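# Hutgate workshop members release plans for Futby, a hand-held gripper for recording household jobs

Members of the shared workshop at Hutgate have put the full plans for their hand-held gripper online, free for anyone to build from. The tool is called Futby. It has two black jaws with blue finger pads, is worked by hand, and is used to record everyday tasks such as handling clothes so that a robot arm can later be trained on them.

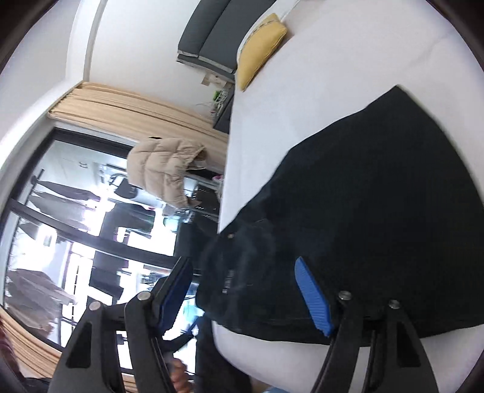 ## What has been released

The download contains the printable parts, a parts list, a wiring sheet for the camera and a build guide of 2 chapters, one for the jaws and one for the handle. The files can be changed and shared by anyone who credits the workshop.

Futby was drawn up by Dexter Macapagal and Desmond Wojcik, who have both been members at Hutgate for several years. Most of the parts were printed on the workshop's own machines in the evenings. The jaws went through several versions before the members settled on the present shape, a broad angular piece with a triangular cut-out and the pad fixed along the inner edge.

"The early jaws bent when you squeezed hard," said Macapagal. "We made them deeper and took material out of the middle to keep the weight down. The cut-out looks like decoration but it saved us a fair bit of plastic."

## Clothes first

The members chose clothing as the first subject. Fabric folds in a different way each time it is picked up, and a gripper that copes with a stiff mug handle may do badly with a trouser leg. Dark, heavy cloth has been one of the harder cases, as the camera has little to go on apart from seams and edges.

The pads are textured for grip and can be taken off and replaced when they wear. Igor Čierny, who looked after the recordings, tried several pad patterns at home before choosing the one in the plans.

"You lay something on the bed, you pinch it, you move it, and you do it again," said Čierny. "I have handled the same pair of jeans more often than I care to say. Thick seams are still a nuisance – the pads will hold them, but you have to come in fairly square."

The group has so far kept 313 recordings, made in members' own homes. Those will be put online separately once file names and notes have been tidied up. Short or spoiled takes have been left out.

## The arm

Work on the robot arm itself is at an earlier stage. Jhair Apaza is building it on a bench at Hutgate, using the same jaws and pads as the hand-held version so that the recordings carry over. It can open and close the jaws on command but does not yet handle clothes by itself. The members have set no date for that.

## Building one

A builder with access to a 3D printer should allow roughly 100 hours from first print to first recording, including time for reprints. The workshop asks people to print the jaws solid and to check the screws at the jaw ends after the first few sessions.

Hutgate will hold an open evening in October, starting at 7 pm, where visitors can try the tool and bring their own half-finished builds. Places are free but should be booked through the workshop desk.

**Contact:** Desmond Wojcik, Futby build group, Hutgate shared workshop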